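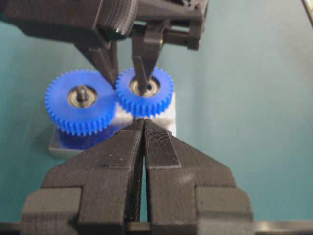 Two blue spur gears in mesh, Stodar open day.

Quick notes before I forget it all. Got to Marino just after nine, parked on the grass verge opposite the works (the proper carpark was already full of utes) and walked in past the sausage sizzle. Gold coin for the tour, free if you're under 13. Stodar have been making irrigation pumps and windmill heads out here for yonks and open the gates one day every November.

First stop the pattern store. Loved this. Timber patterns floor to rafters, painted red and black, numbers stencilled on the ends. Smells like linseed and dust. Our guide pulled down number 207, a pump casing that's still ordered every year by a couple of stations out past Rirnden. They won't redraw it, the pattern works so why would you.

Then the foundry floor. No pour while we were there, missed it by 40 minutes, bit gutted. If you want to see metal go in, be there for the ten o'clock and stand on the left side of the barrier, the right side you get a pillar. Sand everywhere, wear old shoes. Mine are stuffed.

Machine shop next. Long shed, noisy, earplugs in a bucket at the door. One old lathe from the Covevari railway workshops still in daily use, bed worn to a shine. The bloke on it was turning shafts and chatting over his shoulder the whole time. Someone asked about backlash in gears and got a very good answer wich I only half followed. Something about leaving room for heat and grease.

Tearooms: decent scones, terrible coffee. Lamingtons gone by eleven. Queue for the dunnies longer than the queue for the tour, fair warning if you're bringing kids.

Bought a cast iron boot scraper from the seconds table. Weighs a ton. Also a tea towel with the 1950s pump catalogue on it. They'd printed 400 and the pile was looking thin.

Left a bit after one, back via the coast road. Didn't get to the museum room upstairs, there was a wait and the stairs are steep, so thats for next year. Bring a hat, cash for the stalls, and somthing to carry your boot scraper in.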